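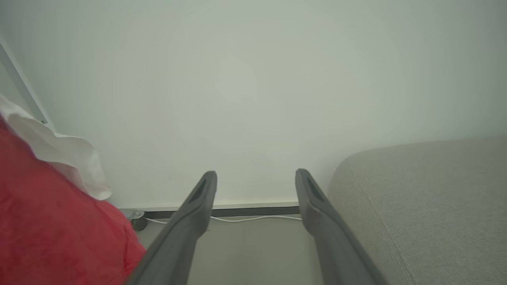
4.2 Déroulement des séances et prise en main de la tâche

J'en viens à la partie que les étudiants attendaient depuis la rentrée : faire trier du linge à un robot à deux bras. J'encadre l'atelier Ulero depuis sa création et je dois avouer que je n'avais jamais eu autant de candidatures ! Trente-deux étudiants cette fois, répartis en équipes, avec une seule plateforme à se partager, ce qui a fait du planning un sujet de conversation à part entière (et parfois de marchandage, les créneaux de 17 h étant très recherchés).

La consigne tenait en une phrase : saisir un vêtement dans un panier, le soulever, puis le présenter à la seconde pince. Je l'avais voulue courte parce que l'année précédente, avec la tâche des gobelets, j'avais distribué quatre pages que presque personne n'avait lues jusqu'au bout. Chaque équipe enregistrait ses démonstrations en téléopération, les annotait dans Okard, notre petit outil maison, puis entraînait sa propre politique sur le serveur du département. Je n'imposais ni l'architecture ni la fréquence d'échantillonnage. Je demandais par contre un journal de séance, à rendre le soir même, et j'ai été assez pénible là-dessus.

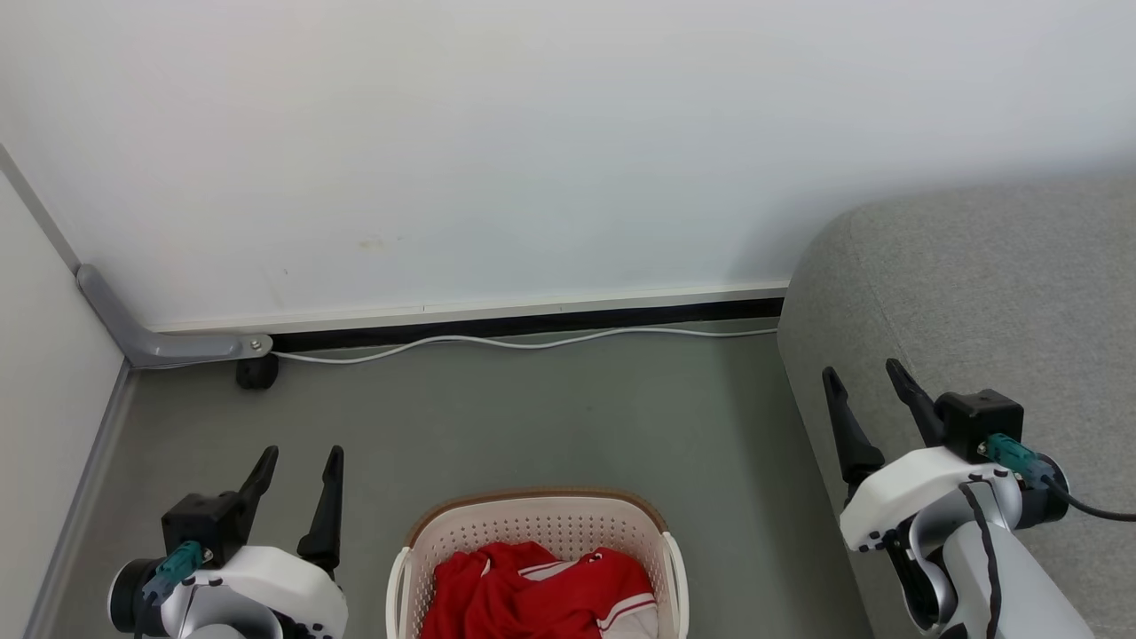

Les premières séances ont surtout servi à désapprendre. Plusieurs étudiants venaient du groupe de robotique mobile et abordaient la saisie comme un problème de trajectoire : on calcule un point, on y va, on ferme. Avec un objet rigide, cela passe encore. Avec du tissu, le point visé a changé de place dès qu'on a touché un pli – et l'équipe se retrouve à rejouer un mouvement parfait au-dessus d'un endroit où il n'y a plus rien à prendre. J'ai laissé faire pendant deux séances, un peu par principe pédagogique, un peu aussi parce que j'étais curieux de voir qui changerait de méthode en premier.

C'est l'équipe de Nafula Muriithi qui a proposé de découper la démonstration en phases : approche, pincement, levée, présentation. L'idée n'a rien de révolutionnaire, on la trouve dans quantité de travaux sur la manipulation d'objets déformables, mais elle l'a formulée avec les mots de quelqu'un qui venait de passer une après-midi entière aux manettes, et les autres l'ont adoptée tout de suite (bien plus vite que si je l'avais mise sur une diapositive, je le crains). Okard a été modifié dans la semaine pour accepter ces quatre étiquettes. En fin de semestre, en juin, nous disposions de 254 démonstrations annotées de cette manière, et c'est sur cet ensemble que porte toute la suite de l'article.
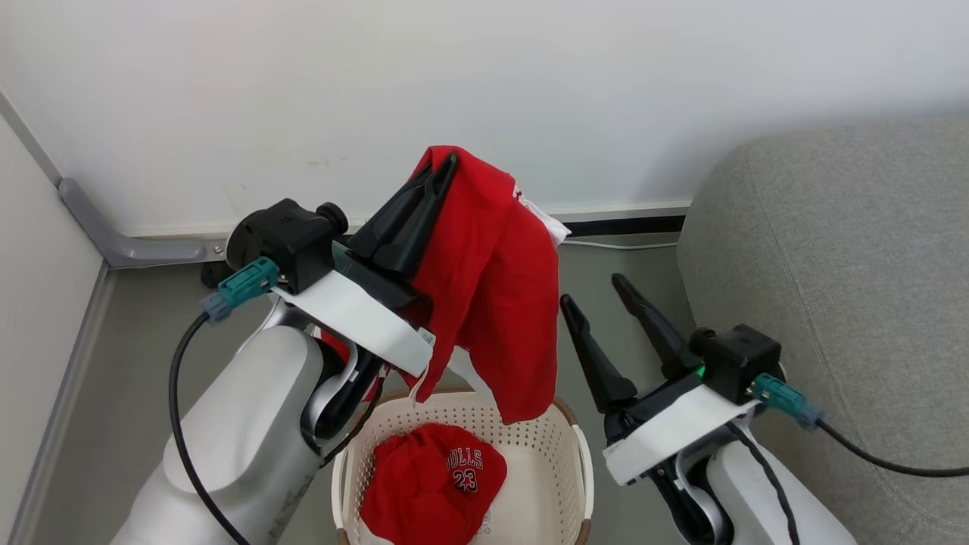 Restait à s'entendre sur les étiquettes elles-mêmes, et là, j'avais sous-estimé le travail. À quel moment commence la levée ? Pour certains, dès que la pince remonte ; pour d'autres, quand l'essentiel du vêtement a quitté le fond du panier. Nous avons eu une discussion très animée sur ce point, que j'ai beaucoup aimée, et que j'ai fini par trancher en faveur de la première définition : elle se lit dans les positions articulaires, sans avoir à revenir aux images. La phase de pincement a posé davantage de difficultés. Deux annotateurs qui regardaient la même séquence plaçaient parfois la transition à des instants bien différents, et les journaux de séance montrent que l'écart venait souvent de la vue choisie. Celui qui travaillait avec la caméra de tête étiquetait plus tard que celui qui regardait par le poignet.
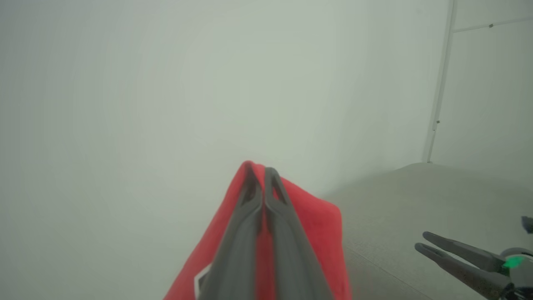

Nous avons donc demandé que la fin du pincement soit toujours annotée depuis la caméra de poignet du bras qui saisit. La règle a d'abord fait grogner, car elle obligeait à ouvrir une seconde fenêtre dans Okard. La figure 4 a aidé à convaincre les réticents : les deux doigts y sont refermés, une mince bande de tissu rouge reste visible entre leurs faces internes, et l'étoffe forme une pointe autour de la pince. Voilà le genre d'image que j'accepte comme « pincement terminé ». La seconde pince, en bas à droite, a les doigts ouverts, et je la cite parce qu'une équipe voulait absolument la prendre en compte dans l'étiquette ; je leur ai proposé une colonne à part, dont ils se sont d'ailleurs bien servis.

Figure 4. Vue de poignet retenue comme référence pour l'annotation du pincement (atelier Ulero).

Un mot encore sur l'évaluation. Chaque équipe pouvait lancer jusqu'à 96 essais autonomes avec sa politique finale, à répartir comme elle l'entendait entre les vêtements proposés. Les plus prudents ont tout misé sur un seul vêtement, les autres ont voulu tout essayer, et je reviens en section 5 sur ce que ce choix a changé dans les taux de réussite.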